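Lallow build notebook, May
Area: streaming hitches, harbor level (Wondumport)

Picked up the stutter report again. On the min-spec machine the game drops frames every time the player crosses from the fish market into the lower docks. Frame time sits at 34 ms, then spikes to almost 500 ms on the crossing. It repeats on every run, both directions, worse going downhill.

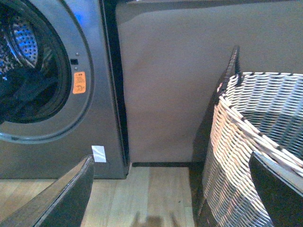

Entry by: engine desk, Gouveia

First guess was texture streaming. Turned the pool up to its cap and the spike did not move. Turned streaming off completely, same spike, and memory went over budget as expected. Put both settings back.

Second guess was the crowd spawner. The docks cell asks for 200 dockworkers on load. Each one builds its own navigation query on the main thread before the first animation tick. The profiler shows a solid block of these, one after the other, with the job threads idle beside it.

Set the spawner to 4 per tick as a test. Spike gone from the trace. Side effect: the docks look deserted for the first few seconds if the player sprints in. Moving the trigger volume back to the top of the stairs hides most of it. Coming in by boat still shows it.

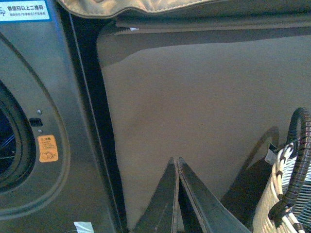 Reading time: 2 min

Checked whether Stolov has the same problem, as it uses the same spawner. It does not. The cell there is smaller and the crowd is baked in, so nothing is requested on load.

Save files: loading a save made inside the docks cell skips the trigger volume, so the throttle never starts and the full request goes through at once. Added a flag on load to force it. Untested on old saves.

Still open:
- boat approach, needs its own trigger
- move navigation queries to the job threads (engine change, not for this milestone)
- rerun the min-spec pass with audio on, today's traces were all muted

Changes are on the local branch only. Do not merge until the old saves have been checked.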